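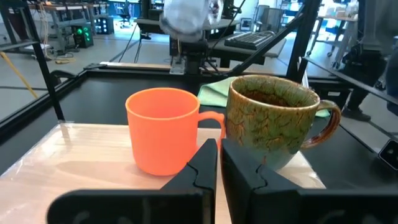
Brabec parallel gripper with notched fingertips: review after one term

We bought 4 of these for the teaching lab in Dundville and paid $941 each, ordered through Kandarley. Delivery took 17 days.

The gripper itself is good. It mounts with the standard bolts and the finger plates swap out with one hex key. On mugs, which are most of what we handle, a thin loop handle gives it no trouble. A glossy glazed handle needs a slower close and a little more force. Two mugs standing almost against each other are harder, as the plates are tall and want clearance on both sides. Plan your layouts with that in mind.

Budget for more than the list price. The wrist camera bracket is extra, the cable is extra, and spare plates come only in packs of 20. Our first quote left out all three. Radomír Baláž, who does our purchasing, now asks for the cable length in writing before he signs anything.

We also priced the Bondidlow. It costs less, but the plates are glued on and a worn one means a new finger.

Four stars. I would order it again, with the bracket on the same invoice.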